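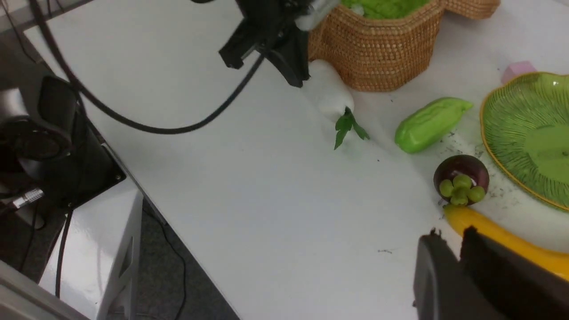 4. Setting up the sieve stack

The Brillex field kit is supplied with three sieves, a catch pan and a folding stand. Assemble it on level ground, well back from the edge of a bank or cut face.

4.1 Open the legs of the stand until the cross brace locks.

4.2 Place the catch pan on the lower ring, lip facing you.

4.3 Stack the sieves with the finest mesh at the bottom and the coarsest at the top. The mesh size is stamped on each rim.

4.4 Close both side clips. If a clip will not close, lift the top sieve and turn it a little until it drops into place.

Note: The stack is rated for 200 washes before the clips need replacing. Spare clips are sold under part number 3270.

5. Washing gravel

5.1 Fill the top sieve no more than half full.

5.2 Pour water slowly from the jug. Do not use a pressure hose, which can break small shark teeth and thin shell.

5.3 Rock the stack from side to side until the water in the pan runs clear.

5.4 Lift off the top sieve and pick through it before moving to the next one down.

5.5 Put each find in its own bag. Write the location and the layer on the label in pencil.

Caution: Empty the catch pan often. A full pan is heavy and can tip the stand.

Caution: Worked flint, pottery and clay pipe may turn up in the same gravel as fossils. Note the spot and check the local rules on reporting before you take anything away.

6. Drying and storage

6.1 Rinse the sieves in fresh water after use on a beach or tidal river.

6.2 Dry them flat, out of direct sun.

6.3 Oil the hinge of the stand once a season, or in September if the kit is being put away for winter.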